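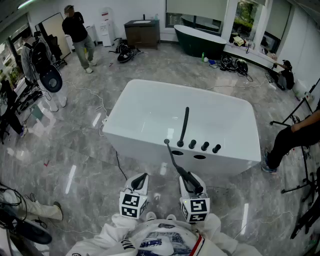
Informe de avance del segundo semestre
Proyecto Sanna: catálogo y digitalización del archivo oral del valle de Tistow
A la atención de la Fundación Nenham

Estimados patronos:

Nos pidieron en mayo que el próximo informe fuera más corto que el anterior y que no incluyera poemas. Cumplimos con las dos cosas, aunque la segunda le ha costado un disgusto a Brunello Sala.

Estado del catálogo

De las 1388 cintas que recibimos en depósito, quedan 43 sin fichar. Son, como cabía esperar, las que hemos ido apartando desde el principio: etiquetas ilegibles, cajas cambiadas y una serie entera titulada «Varios», de la que forma parte otra serie titulada «Varios (otros)». Confiamos en cerrarla antes de la primavera.

El resto tiene ya ficha con informante, lugar, duración y tema. El campo «tema» nos ha dado más guerra de la prevista. Los entrevistados del valle empiezan hablando de la siega y acaban, sin excepción conocida, en el pleito de las lindes del molino. Hemos creado una categoría propia para el pleito y es ya la más nutrida del catálogo.

Digitalización

Hay 600 cintas pasadas a formato digital y revisadas de principio a fin. El ritmo bajó en otoño por la avería del segundo magnetófono, cuya pieza de repuesto viajó dos veces a una dirección equivocada con el mismo nombre que la nuestra. El aparato vuelve a funcionar y suena mejor que antes, cosa que el técnico atribuye a su intervención y nosotros a la suerte.

La base de datos Skemum ya admite búsquedas por aldea. También por apodo, que en Tistow es la única forma fiable de encontrar a alguien.

Presupuesto

La partida de desplazamientos va por debajo de lo previsto; la de café, por encima. No existe partida de café y la hemos cargado a «material fungible», lo que nos parece exacto.

Pendiente para el próximo semestre

Faltan las autorizaciones de tres familias. Dos han dicho que sí de palabra y la tercera quiere escuchar antes la cinta del abuelo, por si menciona las lindes. Las menciona durante cuarenta minutos.

Solicitamos además que se prorrogue el contrato de la transcriptora, única persona del equipo que entiende el habla de la parte alta. Adjuntamos el desglose de gastos y el listado de cintas dañadas.

Quedamos a su disposición,
El equipo de Sanna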